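Ticket: success count doesn't match between the Skonance exporter and my own tally
Opened by: Guoqing Yuan
Project: Tenard (wrist-view study, Vusville bench)
Status: open, partly sorted

Hi all, me again, sorry! I've been re-running the grasp-state labeller on the wrist camera clips and the numbers won't line up. The exporter says 1,762 clips went in, my script only finds 1,704 with a label on them, and I can't see any errors in the log. I went through the blank ones by hand over two pots of tea, and plenty of them look like this sort of thing, with a green bottle up in the air and smeared by motion blur.

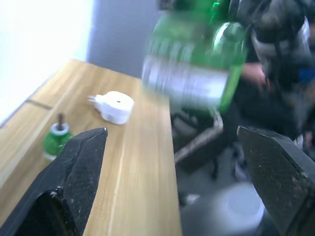 So my first guess was the blur filter. It's meant to mark a clip as "unsure" and pass it on, but I think it's quietly dropping the row instead (the old Cao build did the same in October, if anyone remembers). I turned the filter off and ran the first 1,000 again. Every row came back with a label, hooray, but now the labeller is far too keen and says "held by gripper" whenever a bottle sits high up between the fingers, even with a person's hand right next to it.
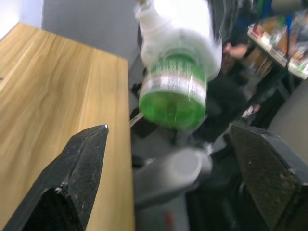
Which is a pain, as the whole point of the method is telling those two cases apart! I've tried raising the threshold and it makes no odds. Next I'll put the filter back, make it write "unsure" properly, and compare against the 977 clips we labelled by hand.

Could someone check whether the exporter skips empty rows on purpose? I don't want to patch it if the plotting code relies on that.

Update 05/03/2021: filter patched on my branch, row counts now match. Wrong "held" labels still there, so please leave this open.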